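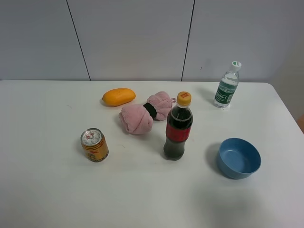
Thread: Ripening fruit at room temperature — does the bag do anything?

Kitchen and Pantry > Storage and Shelf Life

tarn_hollow
I buy fruit once every two weeks because the nearest decent market is a long drive. Most of it is hard when I get it. For years I have put the hard ones in a brown paper bag with a banana, folded the top over twice, and left the bag on the counter. I have never run a comparison. My sister-in-law says the bag does nothing and that the fruit would be ready on the same day either way. Has anyone here tested this with some kind of control? I mostly care about mangoes, papayas and pears. Avocados I gave up on.

grist_and_sieve
The bag works for fruit that keeps ripening after picking. That covers mangoes, papayas, pears, bananas, avocados, peaches. The fruit gives off ethylene, the bag slows its escape, and the higher level speeds up softening. Citrus, grapes and berries do not respond in any useful way. They only get older.

Paper is better than plastic. Plastic holds moisture and you get mold at the stem end.

pellworth
The chemistry is right but the size of the effect is overstated everywhere. A folded paper bag leaks. I would expect temperature to account for most of what people see. A counter next to a stove and a counter under a north window are two different experiments.

tarn_hollow
Mine is neither. It is an interior wall, no window close by. The kitchen sits at 68 F in winter and a good deal higher in July.

Ruba Haddadin
I ran the receiving room for a produce distributor (Nasrallah, regional, not large) and handled ripening for part of that time. Some notes from that side.

Commercial ripening rooms control four things: temperature, humidity, ethylene and carbon dioxide. Home cooks talk only about ethylene. In my experience temperature is the one that ruins the most fruit. A mango that has been held too cold before you buy it may never ripen properly. It goes gray near the pit and stays rubbery. No bag will fix that, and you cannot always tell from the skin.

Second, carbon dioxide builds up in a closed container along with the ethylene, and at high levels it works against you. We vented on a schedule. At home, open the bag once a day and close it again. That also lets you check for soft spots.

Third, the banana matters less than its stage. A green banana gives off very little. Use one that is yellow with a few brown specks.

pellworth
Agreed on cold damage. I would add that papaya is even less forgiving than mango. If it was picked fully green it will soften but the flavor does not arrive. You want some yellow at the blossom end when you buy it.

ossington22
I did a version of this test last December. Pears, same box, same shelf. Half in a paper bag with a banana, half on an open plate. The bagged ones gave at the neck on day four. The open ones took until day six. I did not weigh or measure anything, only thumb pressure, so take it for what it is.

grist_and_sieve
That matches what I get. Two days is worth a paper bag.

pellworth
You knew which pears were in the bag when you pressed them. Have someone else do the pressing next time.

ossington22
Fair. My husband would have had to be told what he was feeling for, but yes.

Cecilia Essien
A question about instruments. I bought a Cevo countertop meter that reads temperature and humidity and logs both. It was 260 in our currency, which I regret. It shows the inside of a paper bag at nearly the same temperature as the room but with noticeably higher humidity. Could the humidity be what people are seeing? Fruit in dry air wrinkles before it softens, and a wrinkled mango feels firmer than it is.

Ruba Haddadin
Humidity affects weight loss and skin condition much more than the speed of ripening. You are correct that it changes how the fruit feels in the hand. We kept the rooms humid for exactly that purpose. Shriveled fruit does not sell even when it is fine inside.

For a fair test, put a third group in a bag with no banana. Then you have open, bag only, and bag plus banana. If the second and third come out the same day, the banana is not contributing.

tarn_hollow
I can do that with the next lot of pears. The mangoes are too expensive to use as controls.

marl_bank
Does anybody use the rice method? My grandmother buried mangoes in the rice bin. They came out evenly soft all the way through and she never lost one that I remember.

grist_and_sieve
Same principle, better seal. Rice sits close around the fruit so the gas stays near the skin. Check it daily. It goes faster than you expect and an overripe mango in a rice bin is a bad afternoon.

pellworth
I would not do it with rice I planned to eat. If the skin splits you have sugar and moisture in dry grain, and then weevils or mold.

marl_bank
We ate the rice for thirty years.

pellworth
I am sure you did. I would still use a separate container.

Cecilia Essien
What about the ethylene absorbing packets for the other end of the process, once the fruit is ripe? Ondurero sells a small one for the crisper drawer.

Ruba Haddadin
They are real in principle, and we used a larger version of the same thing in storage. In a home refrigerator the door is opened so often that I doubt you would see a difference. Once a mango is ripe, refrigerate it and eat it within a few days. The cold does far less harm to ripe fruit than to unripe fruit. That is the rule I would want people to remember from this thread.

tarn_hollow
So the order is: buy with some color, keep at room temperature, bag with a specked banana, open once a day, refrigerate only when ripe. I will post the pear results in this thread when I have them, three groups, and my sister-in-law can do the pressing.

pellworth
Label the bags with letters and keep the key to yourself. And take the pears out before she presses them, or she will know which ones were bagged.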